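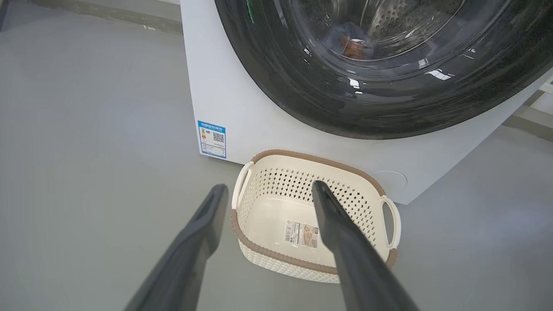

Workshop notebook, wash corner
July, 4:40 in the afternoon
7 min read
Last updated: July

I'm writing this up before I go home, while the Plilen is still turning in the machine and I have an excuse to sit down. I promised Arwel I'd keep proper notes on prewashing this summer instead of scribbling weights on the backs of envelopes and then losing the envelopes, so this is me being good.

First, the new basket is in service. It's the cream one with the brown woven-look band around the rim, and it lives on the floor in front of the washer from now on. I know we've managed for ages with the old canvas sack, and I was fond of that sack, but it held the damp at the bottom and I'm fairly sure that's where the gray bloom on the spring calico came from. I found a soft patch in the seam when I turned it inside out, and it smelled like a pond. The basket has little diamond openings all along the sides, so air gets in, and it has a handle at each end, so I can carry it level across the shop without hugging wet linen to my front. I can't tell you how many aprons I've soaked that way.

It came from Tradeo, where I'd gone for upholstery pins (they were out of the long ones, I've put our name down). I stood in the aisle much longer than a grown person should, trying to decide between this and a tall collapsible one in a very cheerful green. What settled it was thinking about lifting things out. With a tall one you end up head down in it, fishing for the last doll stocking, and our small pieces are so small. This one is low enough to see everything that's in it.

The product sticker is still lying in the bottom. Please take it out before you put cloth in! I've been meaning to all day and keep walking past it. I once sent a whole bundle of muslin through with a paper tag tucked in the fold, and we were picking pulp out of doll sleeves until supper. If whoever reads this is standing near the basket, just reach in and do it now, and I'll thank you in the morning.

On to the actual washing.

The cloth today is the undyed Plilen, the middle weight, for the Dollness bodies. I cut two test squares from the end of the bolt before anything else and marked them with a line of running stitch along the warp, in red thread, so I'd know which way was which afterward. I used to use the blue washable pen for this, and I will let you guess how well that served me. One square went through on the cool setting and one on warm, both with the plain flakes, no softener. I'll say it again for the summer people: no softener on anything that's going to be stuffed. It leaves the cloth slippery and the seams creep when you pack the legs.

The cool square hardly moved. I laid it over the paper pattern and I'd have been happy to cut from it. The warm one had pulled in along the warp, noticeably, enough that a doll cut from it beforehand would have ended up short in the leg and rather stout. That matches what Arwel found with the last bolt, and I think it settles the question of whether we can skip the warm wash when we're in a hurry. We can't. People are going to wash these dolls. Children are going to be sick on them, bless them, and the grandmother will put the poor thing through with the towels, and I'd like it to come out with its proportions.

So the rest of the bolt has gone in on warm. I cut it into 5-yard lengths first and overcast the raw ends on the old machine with a long loose stitch, which took most of the morning, and I was grumpy about it until the radio improved. It's worth the bother. The time I put it through with the ends bare, the ravelings tied themselves into a rope that went around everything else, and I had to cut the cloth free with the little snips, and then I had to lie down.

Notes on loading, mostly for myself. Fold each length loosely, in wide pleats, and drop it in so it can open up. Don't roll it. I rolled one last month, thinking I was being tidy, and the middle of the roll came out with creases so sharp that they're still there after two pressings. I've put that length aside for linings. Also, leave more room in the drum than you think you need. Linen takes up so much water, and a packed load just sits there in one heavy lump, thumping, and then the whole washer starts to wander.

On the subject of wandering – I've checked the feet with the level again and they're fine. The floor by the wall is truer than the floor by the sink, as we learned the hard way, and I'd rather nobody moved it back even if the hose would reach more comfortably. I also wiped the door seal all the way around and got out a small wad of kapok, a button, and what I'm nearly certain is a doll's eyelash. The button is in the saucer on the windowsill if anyone's missing it. It's the horn kind, quite nice.

Riquelme wool. Arwel asked me to say something about the wool for the hair, so, Arwel, this paragraph is yours. I haven't put any of it in the machine and I don't intend to. I know the label says one may. I did a small hank by hand in the enamel bowl, with lukewarm water and the mild soap, pressing it down and letting it come back up and keeping my fingers to myself otherwise, and it came out lovely, soft and still with that bit of crimp in it that makes such good braids. The water went the color of weak tea at first and then ran clear on the second rinse. The chestnut gave off a little dye and the fair one gave none. I'd keep the chestnut well away from the Plilen until it's been rinsed properly, and I'd give it its own towel, too. I rolled mine in the old striped one and there's a faint brown cloud on it now, which I don't mind, it's that sort of towel.

If you do want to try some in the washer, try it with the scraps in the biscuit tin and put them in the net bag, and write down here what happened. I'd be interested! I've been wrong about wool before. I was certain the mohair would felt and it came through looking as though it had been to the hairdresser.

About the order of things in the wash corner, now that the sack is gone. I'd like the basket kept for clean wet cloth coming out of the machine and for nothing else. Dirty things, by which I mean floor rags, paint rags, the apron with the glue on it, can go in the zinc pail under the sink as before. I'm saying this kindly, and I'm saying it early, before habits form. The basket is cream and it would show everything, and more to the point so would the Plilen, which has to be white enough to take the face paint evenly. One smear of walnut stain and that's a length of linen that can only ever be a bear.

When you've emptied it, please put it back on the floor in front of the washer and not on top. I've tried it on top during a spin and it traveled. It's in the way a bit when you come around the end of the cutting table in a hurry, I grant you, but I think we'll get used to stepping past it.

For drying I've strung the line back up across the long side, between the hook over the bench and the one Arwel put in by the stairs. The lengths should go over it singly with the fold well off center, and then be moved along after an hour or so, so the line doesn't leave its mark. I take them down while they're still a touch cool against the cheek and iron them straight away. If they've gone bone dry you can sprinkle them and roll them in a towel for a while, and they come back, though never quite so smoothly. The iron wants its plate cleaned, by the way. I noticed a tan mark starting near the tip and I don't want it on the good cloth. I'll do it first thing with the salt and brown paper, unless somebody beats me to it.

Still to find out. Whether a second warm wash shrinks the linen any further, or whether it's done all its moving in the first. I've kept back the warm test square to put through again with tomorrow's load, and I'll measure it against the pattern with the red line facing up, same as today. I'd also like to try the heavier weight for the feet. The ones on the last Dollness sample bag a little at the heel and I'm inclined to blame the cloth, although Arwel blames my curve, and we've agreed to make one foot each way and sit them side by side on the shelf until one of us gives in.

Shopping, before I forget. Soap flakes, the large box. Red thread. Wooden pegs, as the spring ones have started leaving rust. Long pins when Tradeo rings. Something for the pond smell, if anybody has a trick, as I'd still like to save that sack for storing fleece.

Spin's just finished. I'm going to hang these up and then I'm off. I'll leave the washer door ajar overnight to air, so please don't shut it if you're in before me, and the kettle's been descaled.

Arwel Trevor, added later: Pegs got. I still think it's the curve. Sticker is out of the basket, I've pasted it inside the back cover here in case we want another the same.

2 comments · 2 shares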